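Can I run a space heater off a power strip in an older apartment?

Asked in Home & Garden > Electrical and Heating

Hi everyone, first time posting here, so please be patient with me if this has been covered before! I moved to Rindport in January, into the top floor of an old house that was split up into apartments, and the bedroom is freezing. There is exactly one outlet in there and it's behind the bed (of course it is). I bought a small Zivora heater, 1500 watts on the high setting, and the cord doesn't come close to reaching where I'd want it.

What I have on hand is a white power strip that came with me from my last place. My lamp, phone charger and a little fan for white noise would all go on it too. My landlord says the wiring was redone before he bought the building but he doesn't know when. Is this okay if I only use the heater for an hour before bed? I grew up in a house where everything was plugged into everything, so my sense of what's normal may be a bit off.

3 answers

Answer from simon_sallthorpe (accepted)

Welcome to Rindport, and welcome to the forum! I'm going to say no on the heater, even for the hour, but the rest of your plan is fine and I think we can get you warm anyway.

A heater like yours pulls about 12.5 amps on high, and it keeps pulling for as long as it's running. Most household strips are rated for 15 amps total, so on paper you squeak by, but the contacts inside an old strip get loose and a loose contact heats up. I had one in my workshop years ago that went brown around one of the holes and I only noticed when I moved a bookcase. Heater makers nearly all tell you to plug straight into the wall, and yours most likely does too, so have a look in the booklet.

The kind of strip I mean, and a plug in one: 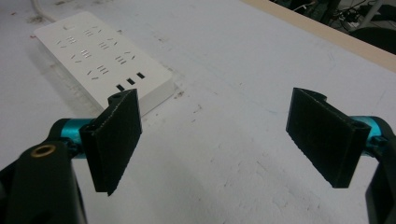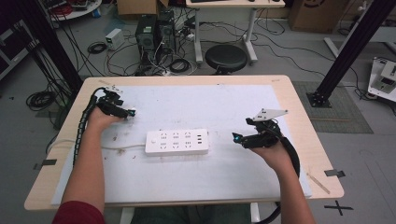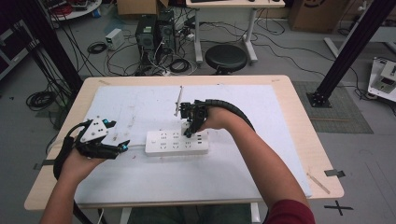
So, for your room. Could the bed move? I know, I know, everybody hates hearing that, but if you turn it so the outlet is clear, the heater can go straight into the wall with three feet of open space in front of it. Then the lamp, the charger and the fan go on the strip in the other half of the outlet. Those three together are next to nothing. Both halves are probably on the same breaker, and possibly your living room is too, so if it trips, try the low setting before you start resetting things over and over.

After the heater has been on for ten minutes or so, put your hand near the plug and the wall plate. A little warm is common. If it's hot, or the plug sags out of the wall, turn the heater off and stop using that outlet until your landlord gets an electrician to replace it. It's a cheap part and a short job.

Also please don't run it while you sleep. An hour before bed with the door shut is a good habit, and flannel sheets do the rest.

Answer from drafty_on_third

Agree with the above. I'd add that you should check the window before spending money on anything else. I lived up on the hill for 11 winters and a roll of foam tape did more for my bedroom than the heater ever did. Hold a strip of tissue along the sash on a windy night and watch where it flutters.

Answer from mkb613

ive done it for years with no problem, just get a heavy duty one

Comment from simon_sallthorpe: Glad it's worked out for you, but I still wouldn't. The heavy duty ones are better made, but the heater makers say the same thing about those.

Comment from the original poster: Thank you all so much! The bed is moving on Saturday. The booklet does say wall outlet only, in bold, on the first page, so that settles it. I'm getting the foam tape too.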